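Noise and Study Habits in the Jasik Library
Final report, Wotow College, Environmental Studies Project
Submitted 20/06/2021

1. Background

The Jasik Library was built as a single open hall and later divided into three reading rooms by partitions that stop short of the ceiling. Students have long complained that the rooms marked as quiet are not quiet, and the college has answered mainly with signs. The project group was asked to find out how loud the rooms are during the day, and whether the noise affects where students choose to sit.

Earlier work at the college looked only at the entrance area and used one meter over a single afternoon. It recorded high levels near the doors but did not ask students any questions. The present report combines sound readings with a short written survey.

2. Method

Readings were taken in the Dow Room, the Vurnent Room and the East Room during opening hours in the spring term. In each room the meter stood at seated ear height, away from walls and windows. A reading was the average level over one minute. Readings taken during fire drills or cleaning were left out. The final set contained 673 readings.

The group used low-cost meters built from a microphone module, a small processor and a memory card. A commercial meter was borrowed for checking and was found to agree closely with them in the middle range. At very low levels the student-built meters read slightly high, and this should be kept in mind when the early morning figures are considered. Parts were laid out and soldered on perforated board, as this allowed changes to the layout without ordering a new printed board each time. 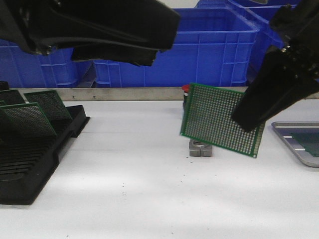
Figure 1. Perforated prototyping board with gold-colored pads.

The survey was left on the tables and at the front desk. It asked which room the student used most, at what time of day, what kind of work was being done, and which sounds were the most distracting. In total, 169 completed forms were returned.

3. Results

The Dow Room was the quietest before noon and the loudest after it. The change matched the opening of the café on the other side of the partition. The Vurnent Room stayed at a steady middle level all day, with most of its sound coming from the ventilation. The East Room had the lowest average but also the sharpest peaks, almost all of them from the stairwell door.

Survey answers did not follow the averages. Students reading for long periods preferred the Vurnent Room and described its sound as easy to ignore. Speech was named as the most distracting sound, followed by doors. Phones were named less often than the group had expected.

4. Handling of equipment and data

Readings were copied from the cards at the end of each day and stored under the room name and date. Circuit boards not in use should be kept upright in slotted racks, where they can be reached without touching the parts. 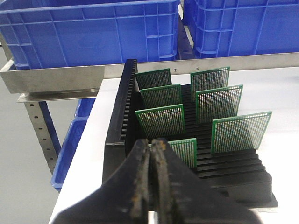 Wayne Inskip, in written comments on the draft, questioned whether averages should be reported at all. A student who is disturbed by a slamming door, he wrote, is not helped by learning that the room was quiet for the rest of the hour. He asked that peaks be given equal space, and the tables in the appendix were revised to show both.

5. Recommendations

The group recommends that a slow closer be fitted to the stairwell door and that the quiet label be moved from the Dow Room to the East Room after noon. Raising the partitions would bring a larger benefit — but the cost is outside the scope of this report. Readings should be repeated in September, when the rooms are fuller.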